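**Teleoperated sorting demos: what to do with a stem lying the "wrong" way?**

**Raed Abu Hammour**
I record demonstrations by remote control for a two-arm setup. The task is sorting artificial flowers: hydrangeas go to the left basket, roses to the right one. Before each episode I lay one of each on the table.

My start position usually looks like this one.

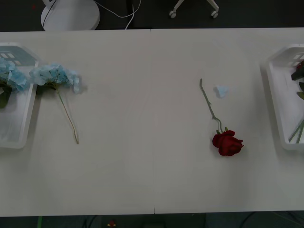
### What I want to know

The hydrangea has its head up and the stem pointing down, and the rose is the opposite. When I grasp the rose by the stem near the bloom, the wrist must turn very much and I often stop in the middle to think. Should I always lay both flowers in the same direction? Also, does a loose floret on the table matter? I have 1700 episodes planned, so I prefer to ask now.

### Replies

**Krystyna Krajewska**
Please keep the directions mixed. If every rose lies the same way, the policy learns only this one way. For the wrist, decide one rule before you begin -- for example, always grasp at the middle of the stem -- and practice it without recording. The stops are a bigger problem than the turning, because the robot will copy them. I delete any episode where I waited longer than two seconds.

The floret I would remove, or leave it in a few episodes on purpose.

**Fovora**
Same direction is easier, I did it so and it worked fine. Only six starting positions, but my boss wanted a quick demo.

**Krystyna Krajewska**
For a quick demo, yes. With 1700 episodes it would be a pity.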